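Notes sur la série « Gobelets », partie du jeu Lusenmont consacrée à la vaisselle jetable. Le dossier se lit seul, sans le reste du dépôt.

## Contenu

- `gobelets/` : les prises de vue, un sous-dossier par modèle
- `fiches.csv` : une ligne par gobelet (couleur du corps, couleur du couvercle, fournisseur)
- `notes_murkow.md` : remarques de Birdie Begay sur les couvercles

La série compte 21 modèles, dont 19 avec couvercle. Les deux autres sont des gobelets à eau, gardés pour comparaison.

## Conventions

Le gobelet est posé debout, à l'endroit. Un couvercle fendu ou déformé est noté `abime` dans la colonne `etat` — on ne le remplace pas en cours de série. Les couleurs sont saisies en minuscules, sans nuance : `noir`, `blanc`, `kraft`.

Quand le corps et le couvercle sont de la même couleur, on remplit quand même les deux colonnes. Le modèle 6 est dans ce cas : gobelet à café noir, couvercle noir, sur table blanche.
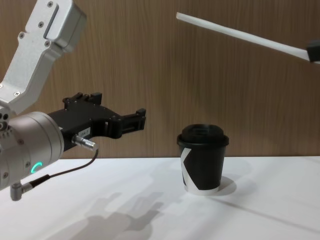
## À corriger

- Les fiches du fournisseur Ninow donnent la contenance en onces, les autres en centilitres.
- Le champ `fournisseur` est vide pour 2 modèles.
- Orthographe de « Ismail » à unifier dans les noms de dossiers.

Questions sur les fiches : Timo Tiedemann. Prochaine relecture en juin.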